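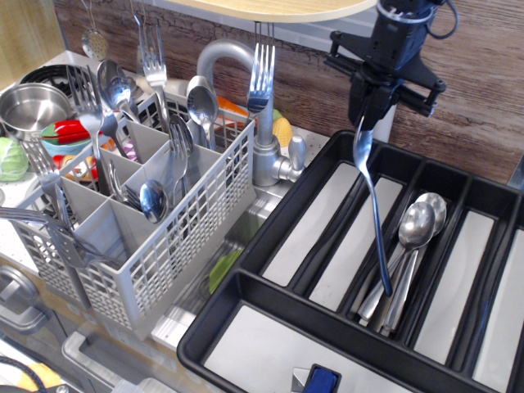

Spoons, the cutlery basket and, across the sink, the cutlery tray

Dishwasher tablets: is the dear stuff doing anything?

stirach_slow
Posted 2023-02-06
We've been on Degefa tablets for years and they've gone up again. 17 pence each where I shop, and the Erkura ones are 5. The Degefa box says "60% more shine". More than what? Than mud? I've been through the small print and can't find an answer. Has anyone swapped and regretted it?

pelmet
Swapped last July, no regrets. Spoons look the same, glasses look the same. I do keep the rinse aid topped up.

Trultwood_Tess
I'd disagree with pelmet. We tried Erkura for a month and the mugs kept their tea stains. Went back to Degefa and they came up fine. Hard water here in Trultwood, mind.

pelmet
Did you change anything else that month? Salt? Filter? People swap tablets and clean the filter the same day, then thank the tablet.

Trultwood_Tess
I did fill the salt, yes. I still think it's the tablet.

gravyboat
Loose powder. Cheaper than either and you can use less for a half load. The tablet is a way of selling you a full dose every time.

stirach_slow
Powder went solid in our cupboard last time. Might be the damp.

gravyboat
Put it in a jar with a lid.

nook_and_cranny
What programme are you all running? The 30 minute quick wash on ours leaves bits on whatever I put in. I wouldn't judge any tablet by that one. Also handles down in the basket and mix the spoons up, or they nest and the middle one stays mucky.

Trultwood_Tess
Handles down for spoons, but knives go point down in this house, thank you.

stirach_slow
Long programme, always. Right, I've bought one box of Erkura and I'm leaving the salt and the filter alone until it's gone. Not expecting much from either brand.

pelmet
Do the mugs as well, so Tess can't argue.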